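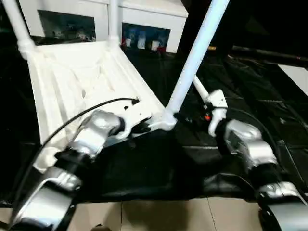 Section 4: Setting up your first seating plan

By now you have Skavley installed and your venue saved, so we get to the fun part: putting chairs on the floor! This section takes you from an empty room plan to a finished layout with numbered seats. Set aside an evening for it the first time. After that you'll fly through.

You will need

The floor plan you saved in Section 3
A tape measure
One chair of each type you plan to use
Your guest list, if you have it (a rough one is fine for now)

4.1 Add your chair types

1. Open the Furniture tab and choose New Chair.
2. Give it a name you'll recognize in a hurry. "White plastic" or "hall, padded" works much better than "chair 2".
3. Measure the seat at its widest point, legs and arms included, and type that into Width.
4. Measure front to back and type that into Depth.
5. Turn on Stackable if the chairs stack, then enter how many you're happy to have in one pile.
6. Press Save.

Note: Measure a real chair, even if the rental firm gives you a size. Legs that splay outward can stick out a good bit past the seat, and over a long row that really adds up.

4.2 Set your gaps

Skavley starts you off with a gap of 800 mm between rows. You can change it under Layout > Spacing, and the whole plan redraws while you drag the slider. I love this bit, it's like watching the room breathe in and out.

1. Choose Spacing and set the row gap.
2. Set the side gap between chairs. Zero is allowed if your chairs clip together.
3. Draw your aisles with the Aisle tool. Click once at each end.
4. Check the seat total at the bottom right of the window.

CAUTION: The program does not know your local fire rules. Ask your venue for its permitted number of people and its minimum aisle width before you print anything, and keep every exit clear all the way to the door.

4.3 Fill the room

1. Select the area you want to fill by dragging a box over it.
2. Choose a chair type from the list.
3. Choose Straight, Curved or Staggered.
4. Press Fill.

Staggered is worth a try for anything with a stage. Each person looks between the two heads in front, and you often lose only a seat or two per row. In the sample plan called Verhoeven Hall, the straight layout gives 191 seats. Open it and play around! You can't break it, and File > Reset Sample puts everything back.

To take out a single chair, click it and press Delete. To leave a space for a wheelchair, click a chair and choose Convert to Space. The numbering skips over it or includes it, whichever you picked in Preferences.

4.4 Number the seats

1. Choose Numbering > Start Here and click the first seat.
2. Pick left to right or right to left.
3. Turn on Row Letters if you want them. I and O are left out so they don't get mixed up with 1 and 0.
4. Press Apply.

Note: If you move an aisle later, run Apply again. Old numbers stay on the chairs until you do.

4.5 Print the stacking sheet

Dirk Mulder asked for this one after the October release, and it has become my favorite page in the whole program. It lists the rows in the order they should go out, with the number of chairs for each, so the people doing the lifting can start at the far end and work back toward the door.

1. Choose Print > Stacking Sheet.
2. Tick the rows you want.
3. Choose large type if it's going up on a wall.

CAUTION: Carry stacks with two people, and set aside any chair with a cracked leg or a wobble. Mark it Out of Use in the Furniture tab and your total will update.

When the sheet looks right, save the plan under a new name and go on to Section 5, Assigning Guests.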